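3.2 Recall of co-branded packaging

Respondents in the Ruddock sample (n = 259) were asked to name both partners in the Stivora and Plinier limited edition. Of these, 131 named both without help. Recall was higher among people who had grown up with the Stivora snack line – a pattern also reported by Griffiths and Rowlands for clothing tie-ins. 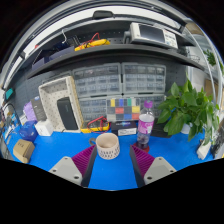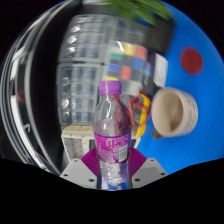

Figure 4. Purple-capped drink bottle with a purple label, on a workbench (first panel) and held upright (second panel).

Store visits did not predict recall once age was taken into account. The second wave, held in January, reached 229 of the same respondents and used the same questions. Its results are given in Section 3.3.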